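Notas para la intervención — Mantenimiento de superficies exteriores en equipamientos municipales
Julio de 2019

Diapositiva 1. Apertura
Saludar a los asistentes y agradecer la invitación a la entidad anfitriona. Indicar que la exposición se limita a los pavimentos exteriores de uso público y que las cubiertas se tratarán en la sesión siguiente.

Diapositiva 2. Alcance del programa Limari
El programa Limari comprende 62 recintos, entre patios, pistas y zonas de paso. La superficie inventariada se distribuye de manera muy desigual: los recintos del sector Rirnitz concentran la mayor parte de las incidencias registradas hasta junio. Recordar que el inventario recoge 1076 partes de trabajo y que cada parte puede referirse a más de un defecto.
(Pausa. Preguntar si se ha recibido el anexo.)

Diapositiva 3. Criterios de inspección
Se revisan el drenaje, la adherencia, la planeidad y el estado de las marcas viales o deportivas. La inspección visual no sustituye al ensayo — conviene insistir en este punto, pues varias entidades han presentado informes sin medición alguna. La puntuación máxima es de 100. Por debajo de 62 puntos, el recinto pasa a revisión técnica antes de autorizarse cualquier uso colectivo.
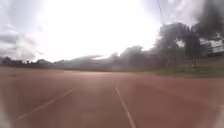
Pavimento rojizo con líneas blancas pintadas.

Diapositiva 4. Repintado de líneas
El repintado se contrata por separado. Explicar la diferencia entre la reposición parcial y el trazado completo, y advertir que la primera exige conservar la geometría original. El producto Fumness se admite únicamente en zonas peatonales; para los demás casos, remitir al pliego.

Diapositiva 5. Contratación y plazos
La empresa Tabrizi mantiene el lote de limpieza hasta el término del ejercicio. Las solicitudes de ampliación deben presentarse por registro, con memoria y plano acotado. No se tramitarán peticiones remitidas por correo electrónico.
Si el tiempo lo permite, comentar el calendario de cierres de verano. En caso contrario, pasar a la diapositiva 6.

Diapositiva 6. Turno de preguntas
Es previsible que se plantee la financiación de los recintos compartidos con centros docentes. Responder que el convenio continúa en estudio y que los gastos ordinarios corresponden, entretanto, a la entidad titular.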